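Planning ahead for the small arms
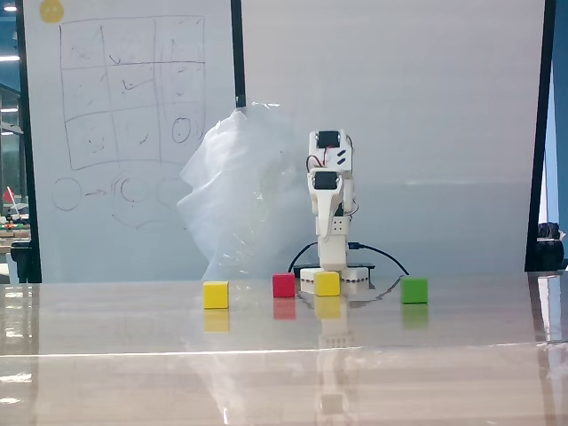 The budget for the next two terms is nearly settled, and I'm happy to say there's room in it for more little arms like the ones from Sokura! Herman Sinaga has been pricing spare servos (they came in at $149 a set, a bit more than we'd hoped) and would like to order two sets before August, along with 50 extra cubes. We're still waiting on a quote from Flandel for the bases. If your group needs anything, do please tell Herman soon.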